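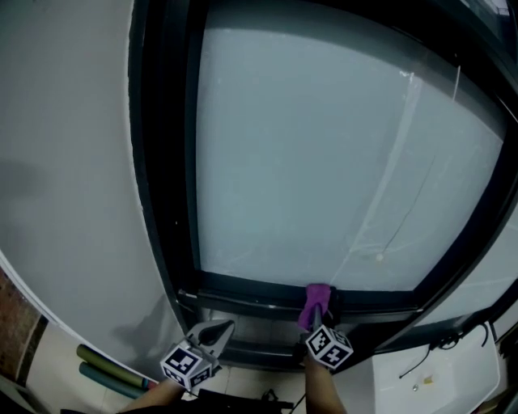
By the Sandetetti Local News Desk
Friday, 12 readers' comments

Grewal tenants get clean windows, still waiting on new ones

Window cleaning has started at the Grewal building, and the owners would like tenants to be pleased. The frosted panes are being wiped with cloths, down to the bottom edge by the black frames.

Whether a wipe is what they need is another matter. At least one pane has scuffs and smudges toward its lower half, and a thin dark line that looks a lot like a crack. A purple cloth will not do much for that.

Ovus, which manages the building, says all 104 windows will be cleaned by the end of January at a cost of $2,450. It calls the work "a full refresh." The same phrase appeared in last year's notice, which promised replacement glass - tenants say none has arrived.

Inix, the glass supplier named in that notice, did not return two calls. Ovus said a survey of damaged panes is "under review" but would not give a date or say how many are on the list.

Tenants can report a damaged window at the front office until 4 p.m. on weekdays.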